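Progress report to the Zollness Fund, second period
May 23, 2026
Prepared by Helmut Rieger, Tirance Community Kitchen

## Where we are

The grant pays for baking classes and a weekly cafe table for older residents of the Fakis neighborhood. Classes restarted in March after the boiler was replaced. We have now run seven sessions in this period, and all of them went ahead on the planned dates. Attendance across the sessions came to 110 visits. Most people come back, and several have asked if they can bring a neighbor.

The chocolate cake recipe was rewritten after the first session. The old one needed a stand mixer, and we only have one that works. The new version is mixed by hand and uses oil instead of butter.

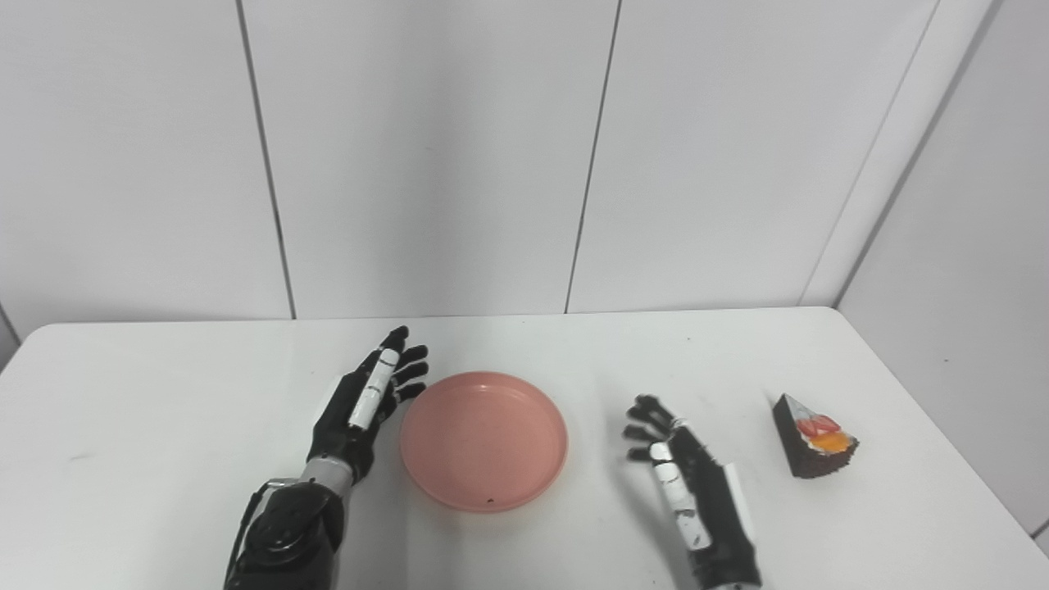

Chocolate cake and a pink plate on the white table.

## Spending

We have spent $3775 to date. The largest item was the oven repair, done by Atanasov, who also looked at the extractor fan and found it needs a new belt. That work is not in the current budget and we will cover it from our own funds. Ingredients cost more than planned, mainly cocoa and eggs. We moved money from the printing line to make up the difference, as agreed by email.

$2000 remains for the rest of the grant year. It is set aside for ingredients, instructor hours and bus fares.
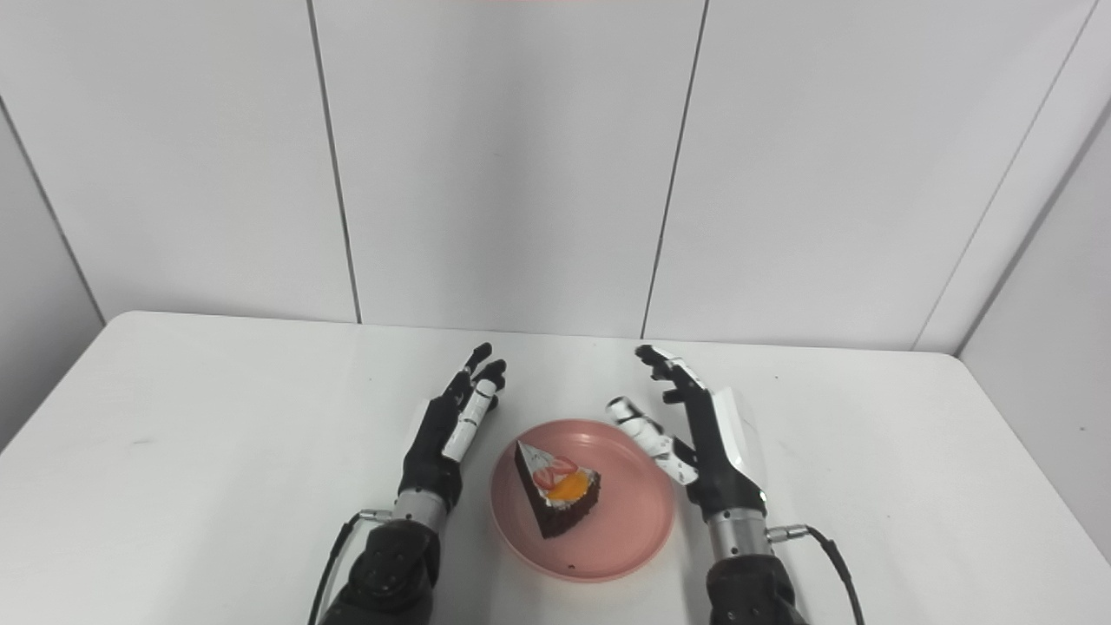 Bus fares have been claimed less than we expected. People either walk or share a ride, and some told us they did not like filling in the form. We have cut it down to one line with a signature. If claims stay low we would like to talk with you about using part of that money for a second instructor, as the groups are now at the limit of what one person can teach safely near a hot oven.

## Problems

- The storage cupboard is shared with the after-school club and supplies go missing. We have asked for a lock.
- Two participants need gluten-free flour. We buy it separately and keep it in its own bin, but the work surface has to be cleaned first and this delays the start.
- The recipe cards were printed too small. A large-print set is being made.

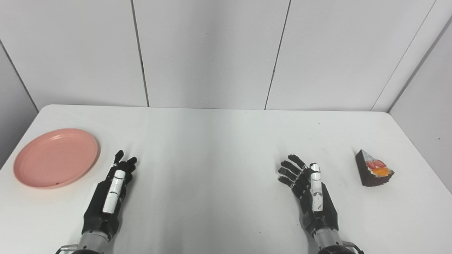
White table and wall panels.

## Next period

Bread is next, starting with a plain loaf and rolls. The cafe table will stay at the same hours. We will send the attendance sheets and receipts with the final claim, and the participant survey as soon as the answers are typed up.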